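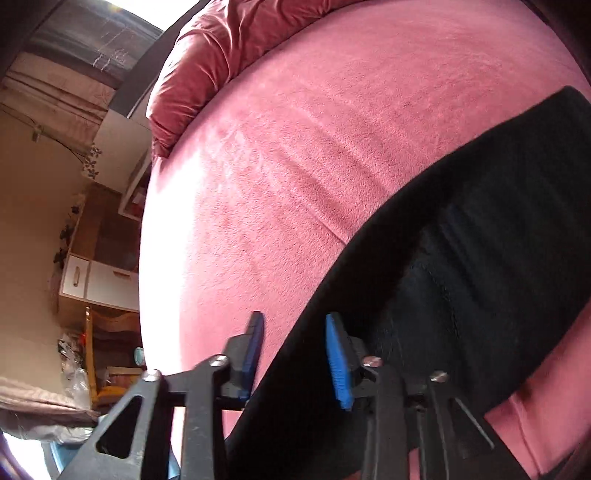

The Folding Hour

Oluf Kirkegaard starts at seven, before the vans. He likes it quiet. Coffee, radio off, the first trolley of bedding already waiting at the end of the long table at Hudis, the laundry and housekeeping firm where he has worked since the old boiler. He picks up a blanket by two corners, snaps it, folds it. Looks at the machine across the aisle. The machine is still thinking.

"It'll get there," he says. "Give it a minute."

The machine is a Trunetti, two arms on a steel base, and it has been folding here since January. Flat stuff mostly. Pillowcases, hand towels, the thin summer sheets. Fleece it hates. Fleece clings to everything, and a black T-shirt rolled up in a blanket can look like a shadow to it, or like nothing at all. So the mixed bags still go to people.

Hudis does laundry for hotels but the part that's growing is private homes. Bed stripping, tidying, wash and return. There are 182 homes on the books now. Two years ago there were 102. Same staff, more or less, and that's the whole argument for the machine if you ask upstairs. If you ask on the floor you get different answers depending on who slept well.

Some of the home crew now work with a hand-held gripper for part of the shift. Black jaws, blue finger pads, a camera on it. You squeeze, it pinches, and you do the job you'd do anyway – clothes off the bed, blanket straight, pillow back up top. The recordings go to Ravn, the software outfit down the road, and Ravn uses them to teach the arms. Crews get an extra payment per shift for it. Customers sign a form. A few said no and that was that.

It's slow. Everyone says so. A bed you'd clear in a minute takes four or five, and your wrist knows about it by lunch. One woman on the morning crew told me she caught herself pinching at her own bedspread at home with two fingers, like a crab. She laughed, then she showed me, then she went back to labeling bags.

What she minds is the grading. Ravn sends back notes. Grasp too deep. Let go too early. She has made beds for 7 years and had never been told she let go of anything too early.

Kirkegaard is more relaxed about it, but he's also the one who got a new title out of the deal. Line lead, automation. It means he clears the jams. He also decides what goes to the Trunetti and what doesn't, and he does it by feel, literally, running a hand over the top of each trolley as it comes in. Velvet, no. Ruffles, no. Anything with a string in it, definately no. The machine was supposed to sort for itself by spring, it still doesn't.

On a good day it folds 400 pieces before lunch. On a bad day it drops a towel and waits, arms up, until somebody walks over. The younger ones walk over fast. Kirkegaard finishes his fold first.

The jobs question. Nobody has been let go. Two people left and weren't replaced, which the manager calls natural and the break room calls something else. The Utov site, across the river, gets its own arms this fall, and the crew there has asked for a say in the hours and for the gripper work to stay voluntary. In writing this time. They've had one meeting. Another one is planned, the date keeps moving.

There are things people like. Backs hurt less, thats not a small thing in a laundry. The heavy repeat work, the same pillowcase over and over, is gone from the late shift entirely, and people on it say they go home less wrecked. One of them has started taking evening classes. He wouldn't tell me in what.

By half past nine the vans are in and the floor is loud. Kirkegaard pulls a thick fleece out of a home bag, shakes it, and a sock falls out. He puts the sock in a tray with the others. Across the aisle the arms lift a pillowcase, turn it over, turn it back.

"See, that bit's new," he says, and goes to meet the next trolley.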